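3.2 Utensils and shared meals

Households in the Donditz survey kept their eating utensils in one of two ways, in a closed drawer or standing in the open. Of 101 households, 80 used open storage. 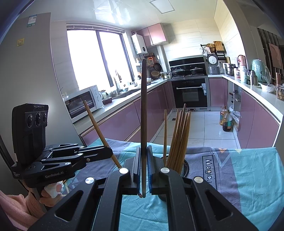
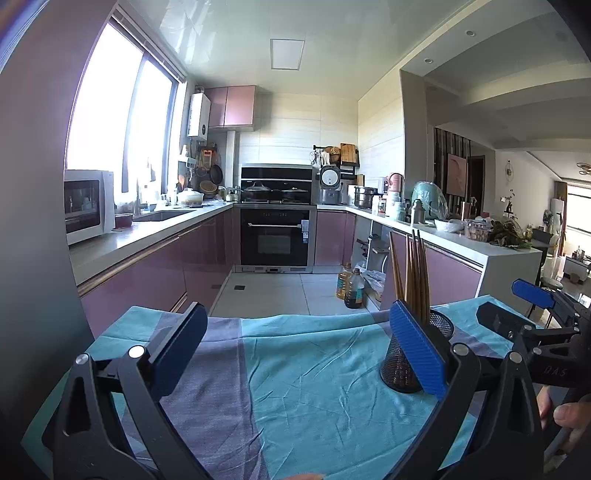 Figure 5. Wooden chopsticks.

Open storage was most common where meals were eaten at staggered hours. Ó Gríofa found the same pattern in Garkum, although her interviews were held only in July, when many families eat outdoors.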